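3.2 Household containers and their labels
Reuse of takeout and grocery containers was common in the homes we visited, and most of the items that people kept were plain, pale plastic tubs.

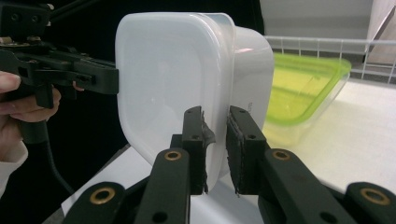 Figure 2. A translucent white food container with rounded corners. The faint printing on the side wall is too small and pale to read.

3.3 Reasons for keeping and discarding
The household survey was carried out in Ellside and Nastbridge and drew 467 usable responses. Respondents were asked to think of the last container they had thrown away and to say, in their own words, why it had gone. Answers were coded separately by two readers, and disagreements were settled by discussion (see Quintana and Henriques, Appendix B, for the full code list).

A missing lid was the most common reason in both towns. Staining came next, mostly from tomato sauce and curry, followed by lack of cupboard space. Very few people mentioned cracks or other damage. This fits the pattern in our earlier Macedo interviews, where containers tended to leave the home while they could still hold food.

Reasons for keeping a container were harder to code. Many respondents gave a use that had not happened yet – sending leftovers home with a guest, sorting screws, starting seeds in spring. We coded these as "intended use" and kept them apart from "current use," even where the respondent seemed certain. Older respondents in Nastbridge gave more current uses, and freezing soup was the usual one.

Recycling marks played a small part. When asked, most people said that they had looked for a mark at some point, but few could say what the number inside it meant. Several had stopped looking after finding that the print was hard to make out. In Ellside, where the collection rules changed in December, some households put all food plastics in the trash during the changeover and had not gone back to sorting them.

3.4 Limits of the survey
The responses are self-reported, and we did not check them against what was in the bin.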